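Progress notes for Lockwood: the Brovora planner, second period

Last updated: October
Reading time: 7 minutes
Print this page | E-mail this page

Hi Ifeanyi,

You asked for something you could read on the train without opening a spreadsheet, so I've kept the tables out of this one and written it the way I'd tell you over coffee. The short version is that the planner rewrite is finished, the perception piece is nearly where we promised, and the tooling ran over and ate most of my September. The longer version follows, including the part where I ask you to let me move some money.

Let me start with the planner, because it's the part you're paying the most for and the part I'm happiest about. When we wrote the proposal, Brovora planned each arm on its own and then checked afterward whether the two plans bumped into each other. If they did, it threw one away and tried again. You saw this in the spring demo (you were very polite about it). One arm would do its thing, the other would sit there waiting, and every so often the whole program would just stop and think for a while.

The new version plans both arms together. We treat a task as a small graph of steps, and each step says what it needs to be true before it can start. Pulling a drawer needs a free handle. Reaching into a drawer needs it open past some distance, and needs the first arm either parked or holding. The planner picks an order and a path for both arms at once, and while they're moving it keeps checking that the next step is still allowed. If it isn't, it replans from wherever the arms happen to be. No more going home and starting over! That one change made the lab a much calmer place to work.

I should be straight with you about what it costs. Joint planning is slower for easy jobs. If you ask Brovora to pick up one thing and put it down, the old code gets there first, and it probably always will. I tried being clever about switching between them and made a mess of it, so for now there's a setting in the config file and you choose. I'd like to do it properly in the next period, but I don't think it should hold up the release.

Most of the testing has been on drawers. I know the proposal also talked about lids and hinged doors, and we'll get to them, but drawers turned out to be a really good way of finding bugs. The handle moves along one line, the contents move with it, and the inside is only visible once you've already done something. So the planner has to commit to a pull before perception can tell it what there is to pick up. Every shortcut I'd taken in the old interface between those two modules came out in the first week.
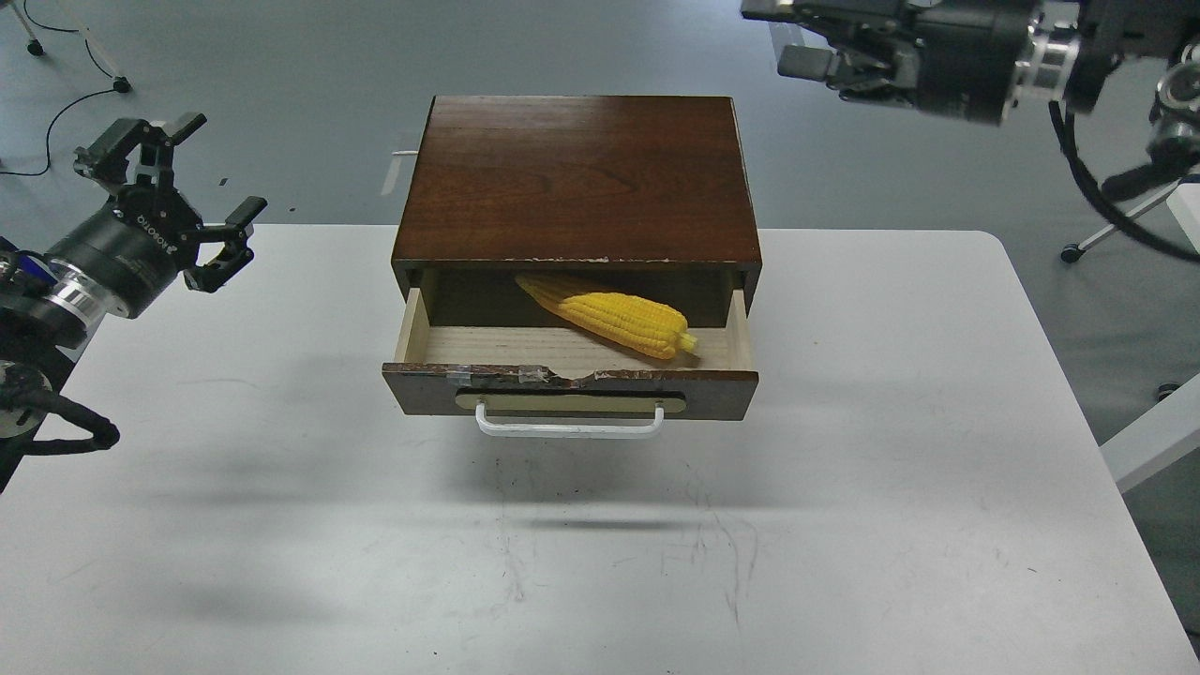
PERCEPTION

The toy corn has been a better test object than I expected. It's long, so where you grab it matters, and the kernel end and the husk end don't look anything alike. Lying diagonally in a drawer, it also gives the grasp code a decision to make about which way to turn the wrist so the fingers don't foul on a side wall. The first version of the grasp scorer only looked at the object. It would happily hand the planner a lovely grasp that no arm could reach without going through wood.

So the scorer now gets the drawer walls too. We fit a simple box to the opening, shrink it by a margin, and mark down any grasp whose fingers would leave that box on the way in. It's a very plain idea and I'm a little embarrassed it took us this long, but the planner used to do all of that rejecting by itself, one grasp at a time, and it was a huge waste.

The drawer state estimate is the other half. We needed a number for how far open the drawer is, updated while it moves, and the old method worked it out from the position of the gripper. That's fine until the fingers slip on the handle, at which point the software believes in a drawer that's further open than the real one. Now we track the front panel and the top edge of the cabinet in the camera view and measure between them. The gripper position is still in there as a second opinion. When the two disagree by more than the margin, the step is marked uncertain and the arm holds still until the camera has had another look.

Shiny tops gave us trouble for a while. A glossy finish picks up highlights, and the edge finder kept locking onto the highlight and calling it the cabinet. I went down a long road with filters before asking the obvious question, which was why we were looking at brightness at all when we had a perfectly good shape model of the cabinet. Fitting the model first and then looking for edges near it fixed nearly all of it. What's left is mostly dark drawer fronts against dark sides, where there just isn't much contrast to go on.

TESTING

We closed the period with 1586 logged runs, all replayable. I've put more weight on the replay part than the proposal did, and I'd defend that. Every run saves the camera stream, the joint positions, the plan and every replan, so when something goes wrong we can feed the same inputs to a new build and see if it makes the same choice. It's how I caught a nasty timing bug where the planner was reading a drawer estimate from before the last pull. On the real arms it showed up once in a blue moon. In replay I could make it happen whenever I liked.

The target we agreed was 85 percent of open-and-pick runs finishing with no human stepping in, measured on the fixed set of starting layouts. We aren't there yet. The planner side passes in replay, but the full loop on the hardware still drops too many runs at the moment of first contact with the handle. I don't want to give you a flattering figure from a good afternoon, so I'm holding the official measurement until the contact fix is in, and you'll get the number along with the raw logs.

The contact fix itself is a control change. At present the arm closes on the handle at one stiffness and pulls at the same stiffness, which means a small error in position turns into a sideways shove. I'm splitting it so the arm goes soft across the pull direction and stays firm along it. The code is written and it runs in simulation. I've been slow to put it on the arms because the safety limits need to change along with it, and I want Pelside to read that part before I switch it on. They've said yes, and they have the branch.

TOOLING

Here's where the time went. Grarix, our log viewer, was meant to be a weekend's worth of glue. It grew. The problem is that once two arms are planning together, a plain list of events is close to unreadable — you need to see both timelines side by side, with the camera view, and scrub through all of it together. I built that, and it works, and everyone on the team opens it before they open anything else. But it wasn't budgeted as a real piece of software and it has become one.

It can now compare two runs of the same task and jump to the first place where the plans part ways. It also exports a short clip with the plan drawn over the camera view, handy for bug reports. It can't yet open logs made before the format change, and loading a long session is painful. The loading thing I can fix. The old logs I'd like to leave behind, if you're okay with that. Converting them would be dull work and we'd learn very little.

MONEY AND SCHEDULE

Spending is inside the total but lopsided. Engineering time is ahead of plan on account of Grarix, and hardware is well behind it, mostly because we never bought the second depth camera. Tracking the drawer with the one we have turned out good enough. I'd like to move what's left on the camera line over to engineering time. There's no change to the overall amount. If you need that as a formal request, send me the form and I'll fill it in the same day.

On dates, I'm asking for 2 extra weeks on the perception milestone so that the contact fix and the official measurement land together. The planner milestone is done and I've attached the release notes. The doors and lids work would start right after, and I'd keep its end date where it is for now, with a check-in halfway so you can hear early if I was being too hopeful.

THINGS I NEED FROM YOU

A yes or no on moving the camera money. A yes or no on the two weeks. And could you ask whether Lockwood still wants the planner released in the open at the end, or only after the final report? The license text is different in each case, and I'd rather sort the file headers out once. Pelside asked me the same question and I told them I'd check with you first.

If you want to see it running, come by any time after lunch, when the arms are usually free. I can also just send you a Grarix clip with both timelines if that's easier, only tell me which format your laptop likes.

Print this page | E-mail this page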